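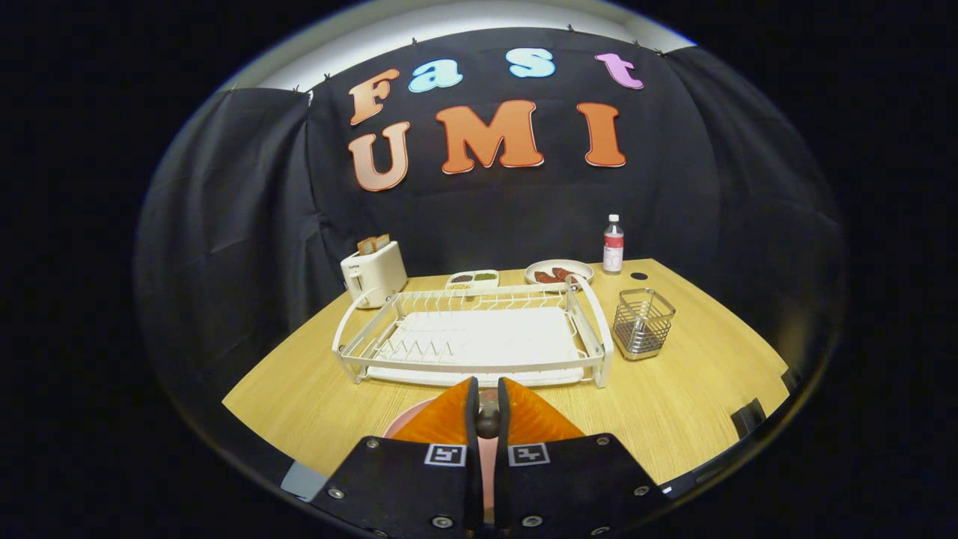

Toaster on the table, black backdrop with letters behind it

Ticket 206 – Droleck lattice solver, wrong soliton speed
Opened by: Nghĩa Đàm
Component: discrete KdV, time stepping
Status: closed

The two-soliton test gives the right shapes but the taller wave arrives late. On a lattice of 124 sites with periodic ends it should be back at its start site at the end of the run. It stops 8 sites short. Same result on both machines at Stirkside.

14:10 – Asked for the input file. Lattice parameters p and q look fine. Initial data comes from the tau function, as in the Grodier notes.

14:35 – Ran the linear version with the same p and q. Plane waves match the exact dispersion relation to 12 digits, so the stepping itself is sound.

15:20 – One-soliton run is also slow, so this has nothing to do with the interaction. The phase shift after the collision is correct once the speed error is taken out.

15:50 – Checked the plane wave factor. The code uses (p + k)/(p - k) for the n direction and the same expression, still with p, for the m direction. The second one should have q. The linear test builds its own factors and never calls this routine.

16:15 – Patched tau_init and reran. The taller wave now returns to its start site. The conserved quantities stay flat for the whole run.

Nghĩa confirmed the fix on the original input. Added the one-soliton speed check to the nightly tests. The Hoàng branch still has the old routine – merge before using it for the algebro-geometric cases.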